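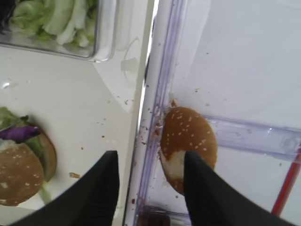
2 min read

Sat 4 June

Burgers are week three of the kitchen set, and they are slower than I planned for. Cups and boxes I could do half asleep. Bread is different. The crust on a bun gives way if a finger comes in low, and then there is a pale torn patch and crumbs down the side of the bin.

I used to throw those episodes out. Cornel Rusu, who trains the policy we call Matei, asked me to stop. His view is that a model that has only seen clean buns will do something odd the first time it meets a scuffed one. So now I keep them, as long as the bun stays in one piece, and tag them "damaged" in Sirby.

The target for this task is 200 episodes. I have 70 I would call good. Most of the rejects are stacking problems - the top bun lands off to one side, the lettuce pokes out and I spend too long nudging it. Cornel wants some of the crooked ones kept too, but only if I let go and back off without fiddling.

The other trouble is the clear bin. From the wrist camera the near wall is a bright strip, and it is easy to misjudge how close the fingertips are to it. I have started coming in higher and moving down more slowly. It makes each episode longer - I can live with that.

Shredded lettuce gets its own task next. I tried it for an hour on Thursday and did not save any of it.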